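Quick one tonight because I have to be up at stupid o'clock.

So the sourdough thing is over. Fourteen months, two starters, one ruined dish towel, and I'm done. I'm a flatbread person now. Flour, yogurt, salt, a bit of baking powder, hot pan. Supper in the time it used to take me to read the weather and decide if the dough was "happy."

Started in October when my hours changed. Before that I could do the whole weekend routine, feed it at night, fold it in the morning, hang around the house in socks. Then I got moved to the early route (186 miles a day, most of it behind trucks) and the starter just sat there in the fridge door getting grayer. I kept meaning to feed it. Fed it twice. Poured the liquid off, felt bad, put it back.

Anyway. The recipe, since three of you emailed.

600 grams plain flour, the cheap stuff. I use Hesetti because it's what the corner store has. A big tub of yogurt, full fat, the low fat one makes them go like cardboard. Two teaspoons salt. Three of baking powder. Mix with a fork then your hand. If it sticks to everything add flour, if it cracks add a spoon of water. Leave it 13 minutes. Yes 13, my timer button sticks and that's what it lands on, and it's worked every time so I'm not touching it.

Then cut it up and roll. I get a big stack out of that and it lasts me till the end of the week if my brother doesn't come by.

Pan - dry. No oil. I went through a phase of oil and all I got was smoke and a greasy ceiling. Get it properly hot, wait, then wait a bit more. First one is always bad. Eat it standing up. The rest will puff if you leave them alone, and I know it's tempting to press them with the spatula but dont.

I was using a Clendard pan for ages, the thin one, and it warped in the middle so everything slid to the edges. Chucked it. Bought a heavy one at a yard sale, no name on the bottom, weighs as much as a small dog. Much better. Takes forever to heat up but then it holds.

Things I've put in the dough with good results: garlic, black onion seeds, leftover mashed potato (less yogurt if you do this). Bad results: grated zucchini. Soup. Also cheese on the inside sounded like a great idea and then it found the one thin spot and welded itself to the pan.

Freezing is fine. Paper between each one or you get a brick. I reheat straight from frozen in the same pan, a minute each side, or over the gas flame if I'm feeling brave. Microwave works if you eat them right that second and no later.

Rolling is the part people complain about, and the rolling pin isn't really the problem. It's too much flour on the counter. A dusting. Too much and it burns in the pan and tastes like a campfire. I wipe down first, dry it all the way, then a pinch thrown from up high like they do on TV.
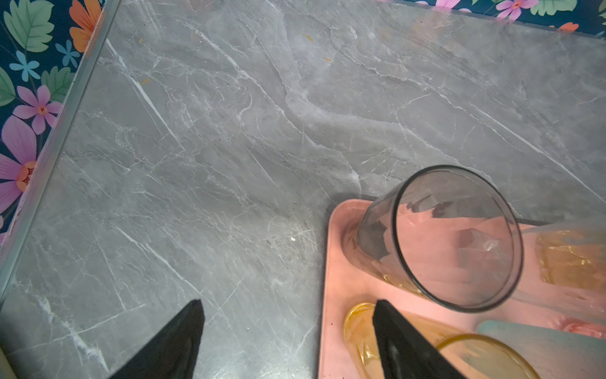 Khairul Hidayat wrote to me after the last post to say I should skip flour on the counter completely and use a few drops of oil, and that resting the rolled ones under a cloth for five minutes makes them stay soft the next day. Tried the cloth. He's right, annoyingly. Haven't tried the oil yet, still scarred from the ceiling.

Next time I want to try a wholewheat version, half and half maybe. My sister swears by it but she also likes carob so.

Right, bed. Will reply to the emails tommorow.

3 comments

Chin
Made these with greek yogurt and needed loads of extra water. Still good. Kids ate the lot before the curry was ready

breadless_in_ohio
Does self rising flour work? If so do I leave out the baking powder or the salt or both

Marguerite P.
RIP the starter. Mine's been in the back of the fridge since 56 was my age, and I'm not opening that jar.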